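Ticket 178 — Biruvport student robotics club
Project: Grerkitz (pin and mark notes on cork board)
Status: open
Priority: 4

Left arm stops short of the board on approach. Gripper reports contact at nearly 100 percent of trials, with no load on the fingers. Log shows error 3817 each time.

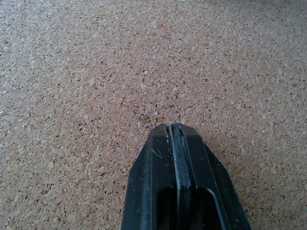 Restarting the Rolico controller clears the code until the next approach. Z offset re-entered, same result. Wrist cable swapped — no change.
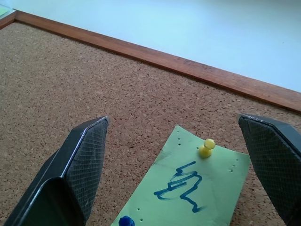 Lü: Check whether the contact threshold went back to default after the December update. Ours did, and the code was the same.

Threshold was at default. Restored the club value and saved it to both arms.
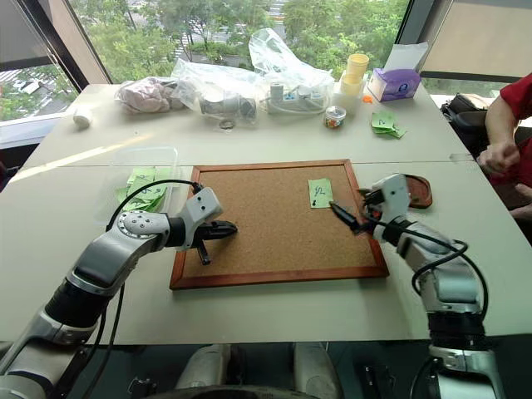
Next test is the two-arm sequence at half speed. Left gripper stays open over its side of the board while the right one keeps the marker on the note. Will attach the new log to this ticket.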